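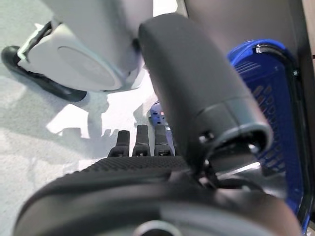

Figure 4. Thumb, with the lighter gray collar ring at its base, and the base of the hand.

4.2 The thumb as a unit of planting depth

Of all the units found in our sample of seed packets and garden leaflets, the thumb (Figure 4) was the most popular and the least often defined. Leaflets told the reader to sow peas "a thumb deep," to push garlic down "to the thumb," and in one case to leave "a good thumb" between onion sets, which raised among the authors the question of what a bad one would be. The leaflets never said whose thumb was meant, or how much of it. The nail, the first joint and the whole thing down to the palm are all defensible readings, and a pea sown at the last of these has a long way to climb.

The older Drurus packets give depth in inches, usually to the half inch. At some point the company moved to thumbs, and the inches vanished from everything except the size of the packet. We wrote to ask when the change was made. The reply was friendly and enclosed a catalog. From the artwork we place the change in the same year that the carrots on the front acquired faces, but we would not want to defend this dating before a hostile audience.

To find out what readers do with such an instruction, we recruited 22 gardeners from the shared plots at Jolurthorpe and asked each to sow a tray of broad beans "one thumb deep" in the potting mix supplied. No further guidance was given, although a good deal was requested. Depth was then measured from the leveled surface to the top of the bean with a steel probe. The sessions took place in September, a poor month for sowing broad beans in most people's opinion, and this was pointed out to us at every session.

The spread of depths was wide. Between the shallowest tray and the deepest there was a difference in mean depth of around 18 mm, enough to matter to a lettuce and of very little interest to a broad bean. Within a single tray, however, the gardeners were remarkably steady. A person who began by sowing to the first joint went on sowing to the first joint, and those who began with a vague downward shove shoved vaguely throughout, and to much the same depth each time. We had expected the shovers to drift as they tired. They did not appear to tire.

We take this as mild support for the view, set out in Section 2, that a bodily unit can be a decent private measure and a hopeless public one. The gardener who sows by thumb and is pleased with the peas has, in effect, tuned the method over several seasons to one thumb and one patch of soil. Trouble starts when the method is printed on a packet and handed to a stranger. It then carries all the confidence of the original and none of the tuning.

Asked afterward which part of the thumb they had used, 13 of the gardeners gave an answer that matched the measured depth of their own tray. The others named a part that could not have produced it. One had reported the first joint while sowing well beyond it, and on being shown the probe reading suggested that the probe was wrong. We checked the probe. Another explained that the instruction had been followed in spirit. This second answer is harder to check, and we have coded it as missing.

Comparison with a marked tool was less flattering to the tool than we had hoped. The Corkivico dibber, a tapered wooden peg with grooves cut at regular intervals, was offered to the same group for a second tray, this time with the target depth stated as a groove. Mean depths moved closer together across the group, as one would expect. Within trays they became slightly more ragged. Several people let the dibber wander past the groove and then filled the hole in by eye, a correction that was made with great care and in varying amounts. Others used the dibber to make the hole and then tested it with a thumb. We had not thought to forbid this.

Soil is the obvious complication. Our trays held a fine, even mix, and nothing of the kind exists at Jolurthorpe, where the plots sit on clay that has been known to keep a boot. A supplementary trial on the lighter ground at Yorath was planned in the hope of separating the effect of the soil from that of the sower. It was washed out, rescheduled, and then partly eaten by pigeons. The surviving rows were too few to analyze and are mentioned only to discourage others from using that corner of the field.

It may also be asked whether any of this affects the crop. For large seeds the answer seems to be that it hardly does. Broad beans are forgiving of depth, and we chose them for their size and ease of measurement, a decision that made the probe work simple and the harvest uninformative. Small seeds are another matter. The same Drurus range that asks for a thumb of soil over peas asks for "a pinch" over celery, and an error of 10 mm there would be the end of the celery. We did not test the pinch. It is treated briefly in Section 4.3, together with the handful, the drizzle and the unit given in one leaflet only as "plenty."

For the coding of the remaining leaflets we therefore recorded the thumb as a depth range, with the shallowest and deepest tray means as its limits. This is generous, and it has the awkward result that nearly every sowing instruction in the sample can be said to agree with every other. Readers who prefer a single value are free to use the midpoint, provided they do not attribute it to us.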